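Kitchen corner notes for the four-year-old room, revised Sep 30, 2021. They replace the sheet Soledad Sepúlveda wrote in July.

## Play dough, cooked

Quantities make one lump per table of six.

- 2 cups plain flour
- 1 cup fine salt
- 4 teaspoons cream of tartar
- 2 tablespoons cooking oil
- 2 cups water, with food coloring already stirred in

Mix dry ingredients in the pan before adding liquid. Cook over medium-low heat and stir constantly with a flat-edged spoon. The dough is done when it pulls off the sides and no longer shines. Knead on a floured board once it is cool enough to handle. Store in a sealed container in the refrigerator. Discard at any sign of mold, or after a cold has gone through the room.

Uncooked dough contains raw flour and is not to be tasted. Keep salt dough away from the class pets and from visiting dogs.

## Dried paint in brushes

1. Soak the bristles in warm water and dish soap for 16 minutes or longer. Keep the water below the metal collar.
2. Work the paint out with an old comb, from the collar toward the tip.
3. Rinse, reshape, and dry flat. Brushes dried upright hold water in the handle and shed.

Tempera comes out. Acrylic that has set does not, and those brushes go to the glue shelf.

## Scoops and muffins with a group

Use a dry measure for dry goods and level it with the back of a butter knife. Children hold the knife by the handle, adult hand over theirs. Pre-crack eggs into a cup for the first batch. A damp dishcloth under the bowl stops it from sliding.

Fill muffin cups two-thirds. Mini muffins in the Nieto oven take less time than the recipe gives, so check early. Wiebke Janssen keeps the allergy list inside the pantry door. Read it before opening any package, including packages used last week.

## Washing pretend food and small toys

Sort by material first. Hard plastic without batteries, stickers or metal parts can be washed in the top rack, inside a zipped mesh bag, with heated dry turned off. Wood is wiped with a soapy cloth and dried at once. Felt is hand-washed cool and pressed in a towel.

Hollow pieces trap water through the seam. Squeeze them under the surface, then squeeze again over a towel until nothing comes out. If black specks appear, throw the piece away.

For sanitizing, follow the dilution and contact time printed on the bottle. Mix fresh each day and label it. Never combine bleach with any other cleaner.

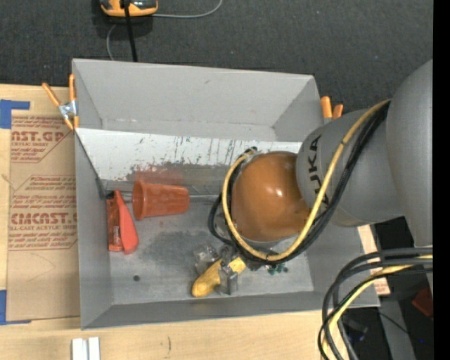

## Labels that stay on

Wipe the surface with rubbing alcohol and let it dry before applying. Round the corners with scissors, as square corners lift first. Cover paper labels with clear packing tape extending past every edge. On fabric, use laundry marker on cotton twill and sew it down.

## Storage

- Shallow bins at child height, deep bins above.
- Scissors in the Reder cabinet, code 1539, adults only.
- Rice and dried beans for the sensory table in lidded tubs, replaced each term.
- Spare aprons on the hook behind the sink.

Corrections go to Noelia Marín, in pencil on the wall copy.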